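4. Finding a faint galaxy

Allow 30 minutes in the dark before you begin.

1. Fit the 30 mm eyepiece and point the Lurunine at the nearest bright star on your chart.
2. Press ALIGN, centre the star, then press ALIGN again.
3. Enter the catalogue number and wait for the motors to stop.

Note: galaxies fainter than magnitude 11 need a moonless sky. 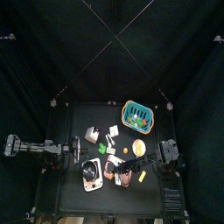

Fig. 11. Table with black fabric walls.

4. Change to a shorter eyepiece and refocus.
5. Look slightly to one side of the target — faint smudges show up better that way.

Caution: never slew the telescope across the Sun.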